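Lounge room tidy: the two-seater and its cushions

Last updated 13 Jun 2026
Print this page | E-mail this page
14 comments | 37 shares

This gallery covers the front lounge at our Lutow flat, which we have been sorting out in stages since January. The kitchen and hall have pages of their own. Everything on this page is to do with the two-seater sofa and the bits and pieces that end up on and near it.

The sofa was bought second-hand from a couple in Stinonton. We had set aside $500 for it and came in under that, including hire of the trailer. Wanpen Sangkhawat wanted a lighter colour, but this one fitted between the wall and the doorway and the others we measured did not. The upholstery is soft and brushed, and the colour changes a fair bit depending on the light. Some people call it brown and some call it grey.

The stitched channels across the backs are the part that takes the time. Crumbs and fluff sit in the seams, so we do those first with a narrow brush, then the seats, then put the cushions back.
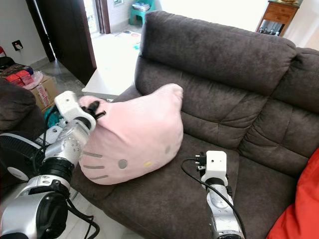 The pink cat cushion, with grey whiskers and a yellow nose, at the left of the seat.

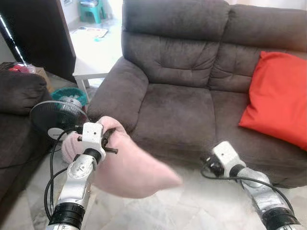
Orange-red throw pillow on the right side, black fan by the armrest.

Cushion covers go through a cold wash and get dried flat. We tried the dryer once on an older set and the filling went lumpy, so those now live in the car. The Hamdy fabric brush has lasted well. The Zolesitz one shed its bristles and went in the bin.

Still to do in this room: a small side table, a longer curtain rod, and a decision on the rug. Jomar Enriquez has offered us one in a neutral colour, but it needs a clean before it comes inside. The bookshelf will get its own page once the paint is finished.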